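Produce bags, a thread. I have been storing vegetables badly for years and spent the winter fixing it. Notes follow, mostly on closures.

1/ The bag matters less than the neck. A clear produce bag left open in the crisper loses water from the greens and dumps it on the shelf. The same bag sealed tight holds condensation against the leaves. You want something in between.

2/ My test: two bags of lettuce from the Grallham market, same crisper drawer, same shelf. One folded under its own weight, one gathered, twisted and tied. The folded one was limp at the edges first. The tied one went slimy at the stem end later. I trimmed the stems and ate it.

3/ A paper towel in the tied bag fixed the slime. Change it when it feels damp. I had been skipping this step out of laziness.

4/ Twist ties. I bought a spool from Grustard, 400 pre-cut, and the wire is too soft. Two turns and it holds, three turns and it breaks. The Ustcombe ones are stiffer and survive being reused. They also sell a box of 4000, which I do not need and have thought about more than once.

5/ Method, since someone asked. Lay the bag on its side on the table. Push the contents toward the closed end. Press out most of the air with a flat hand, but stop before the leaves start to bend. Gather the plastic a little above the contents and twist. Tie at the base of the twist. Leave a short tail so you have something to hold when you undo it.

6/ Do not tie right against the vegetables. The neck needs slack or the plastic tears at the first fold. Thin bags tear there anyway after a few uses.

7/ Cloth on the table, always. Wet bags slide on a bare top and you end up chasing them with one hand while holding the neck with the other.
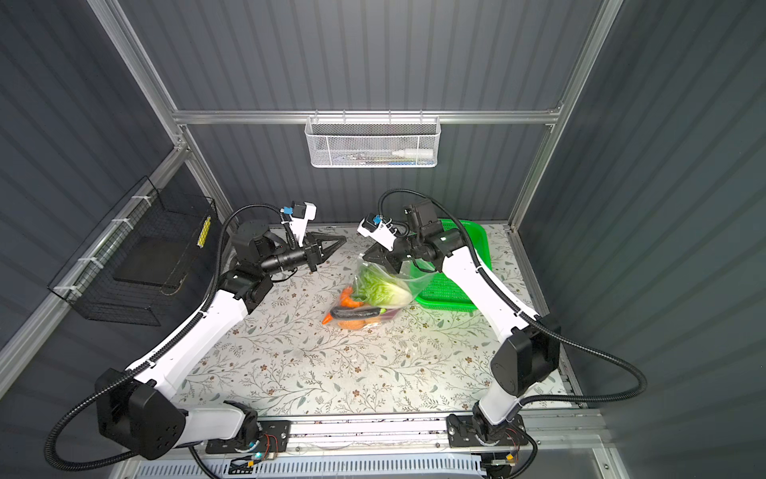
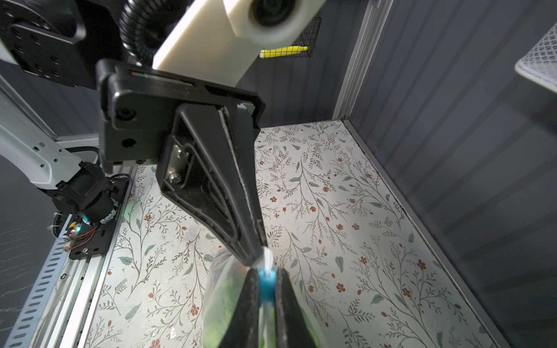

8/ Clips versus ties. Clips are faster to remove and bulky in a full drawer. Ties lie flat. I use clips on whatever gets opened daily and ties on the rest.

9/ Mixed bags are a compromise. Peppers want it drier than lettuce does, and anything cut should go in its own container. If you must mix, put the heavy items at the closed end and the leaves toward the neck.

10/ Tomatoes stay out of this entirely. Counter, stem side down, no bag.

11/ Labels: I tried masking tape with the purchase date on it. It peels off cold plastic. A marker straight on the bag works, but then the bag is committed to that date — fine if you throw it out after, annoying if you wash and reuse.

12/ Washing the bags is its own subject. Inside out, over a bottle, overnight. More on that in June when I have enough of them to compare.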